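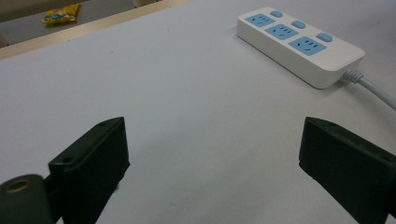 One reader's reply to last month's column on home working was that the whole thing is a fad, that people get lonely by the second winter and crawl back to the office. Maybe. I put it to a subtitle translator in Vurach who has worked from home for seven years and has no plans to crawl anywhere.

She laughed. "Second winter, yes. That part is right. The second winter was awful."

We talked by phone on a Saturday, her choice, because her weeks are full. She didn't want her name used. Half her clients think she has an office, she said, and she'd like to leave it that way.

So how does somebody end up subtitling for a living? By accident, mostly. She was doing invoices for a furniture importer in Gostalside and translating letters on the side, for the same pay, which annoyed her. A cousin knew a man at a small distributor. They had a documentary about eel fishing, needed it by Monday. She did it over a weekend with no training and the wrong software.

"It was terrible work. I put whole paragraphs on the screen. You'd have needed to pause the film to read it. But they paid me, and then they sent me another one, so I suppose nobody at their end was pausing either."

The first thing she learned was to throw words away. A viewer reads slower than an actor talks. If somebody on screen says a long, winding sentence about how he never really trusted his brother, even as a boy, even before the thing with the car, she has room for maybe half of it. Which half? That's the job, she says. The rest is typing.

"People ask about slang and swearing. Swearing is easy. What's hard is somebody saying 'well.' Just 'well,' and a look. There's no word for that in the other language, and if I leave it blank the viewer thinks the file is broken."

Does she leave it blank? "Sometimes. I get emails."

A feature film runs to up to 1000 subtitles in her experience, if it's an ordinary talky one. The longest she has done was 1081. A family comedy. Everybody in it talked over everybody else for the whole dinner, and the dinner was most of the film. She still can't look at a roast.

Money next. She wouldn't give me her rate, fair enough. It's paid by the minute of film, not by the word, so a quiet western pays the same as the dinner comedy. She loves quiet westerns. Anyone with a western should get in touch.

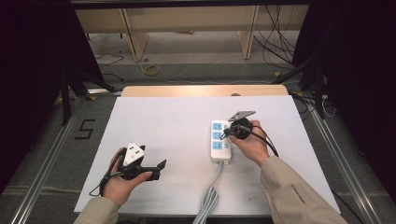 Her day starts at 6. Not out of virtue, she says, the street is quiet then and she can work with headphones off. Coffee, then the worst part of the file first. Songs, if there are songs. She stops late in the morning and goes for a walk whether or not it's raining, comes back, eats something standing up, does the checking. The checking is a second pass with the sound off, reading only. If she can't follow the story that way then neither can anybody else.

By mid afternoon her eyes are done. "I used to push on til dinner. I'd find the mistakes the next day and fix them, and it took longer than if I had just stopped." It took her an embarrassing amount of time to notice this, her words. There's no manager to send you home when you work at home.

About that second winter. The first one was fine, everything was new, she had lunch with friends and told them all how clever she'd been. Then the friends got busy. A big job from Ongart fell through in the cold months, she had nothing for weeks, and she found she'd gone several days without talking to anybody except the woman at the bakery. She'd started buying bread she didn't need.

What helped? I was expecting a club or an app. No. She took an evening class in upholstery. Bad at it, still goes. The room is loud and the chairs are ugly and nobody there has ever asked her about films.

"You want something where your hands are busy and you can talk rubbish. I don't think it matters what. Upholstery had a space left."

She also moved her desk. It had been in the bedroom, a mistake she would warn everyone about. You wake up and work is looking at you. Now it's in what used to be the dining end of the living room, facing a wall. Not the window - she tried the window and watched the neighbors' cat for a month.

I asked for her advice to anyone setting up at home and she went quiet, then came back with a list so practical I had to ask her to slow down. A proper chair before a proper screen. A lamp you can point. A door if you've got one, headphones if you haven't. Put the router somewhere you can kick it. And deal with the cables on day one, before there's a nest, as she has lived with the nest and once unplugged her own machine with her foot in the last act of a courtroom drama. She'd saved. Not recently.

"I keep the plugs up where I can see them now. On top of the desk, ugly, I don't care. My mother would have a fit." 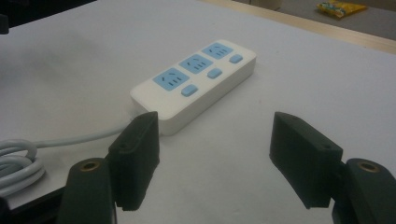
White power strip with three blue socket panels and a push button beside each.

We got on to machine translation, becuase you have to. She's less gloomy than I expected. The distributors tried it, she says, and for a while she got no films at all, only "fixing" jobs at a lower rate, and the fixing took as long as doing it fresh. She turned a few down. Some came back at the old rate. Some didn't, and she doesn't know who does them now.

Does she use it herself? For names of fish, she says. The eel film left a scar.

She works in a program called Grekero, hasn't changed it in years and is scared of every update. It beeps when a line is too long. She hears the beep in her sleep. Other translators have told her there are better ones, prettier, with waveforms in color. She's sure there are. Her fingers know this one.

Favorite job? A black and white thing about a ferry crew, hardly any dialog. One man says a line to his wife near the end and she spent most of a day on it. It's four words in the original. She tried it long, short, polite, rude. Sent it off, changed her mind, called the distributor, changed it back. Would she tell me the line? She would not. I'd only think of something better, she said, and then she'd have to live with that.

Least favorite? Cooking shows. Everyone says "beautiful" and there are only so many words for beautiful. By the third episode she was using "good."

I asked if she goes to the movies for fun. Rarely to anything foreign. She reads the subtitles as work, counts the characters in her head, and sighs, and the people she's with don't enjoy it. She likes musicals, in a big theater, in her own language, with nothing at the bottom of the screen.

Back to the reader and the second winter, then. What would she say to somebody heading into it right now?

"Go out before lunch. Every day. Don't wait til you feel like it." A pause, somebody at her door. "And don't buy all that bread."

She was gone for a minute, came back out of breath. Parcel for the neighbor. That's the other thing about being home all day, she says, you become the post office for the whole building. She has signed for a bicycle, a fish tank, someone's wedding shoes. She knows far more people on her stairs now than she ever did when she took the early bus to Gostalside, and they bring her things. Plums, mostly. In March one of them gave her a key, for the plants.

I asked whether she'd ever take an office job again. She thought about it properly. For the right western, maybe. She had to go, there was a file due and she hadn't done the songs yet.

More letters on this are welcome, I'll print a few next time if they're short.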